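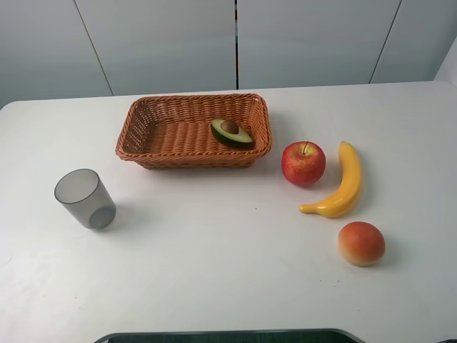
Half an avocado in the basket, with an apple, a banana and a peach out on the table.

I love a fruit basket that lives on the table! Mine is a cheap woven one I bought in Justthorpe 17 years ago, and I would rescue it before the good dishes. Fruit in the fridge drawer gets forgotten. Put it where people sit down and talk, and hands start reaching for it.

My friend Dexter Agbayani thinks a basket should be piled high, like a hotel lobby. I disagree, happily and often. Give me a low basket with room to spare - one or two things in it, the rest wherever they land. You can see what you have, and a red apple looks wonderful against a plain white table.

Plastic weave is fine too, whatever the design magazines say. It wipes clean in 15 seconds and weighs next to nothing, so it can follow you out to the porch in November with a blanket and a cup of something. Try it for a week before you buy another big ceramic bowl. I bet the basket stays.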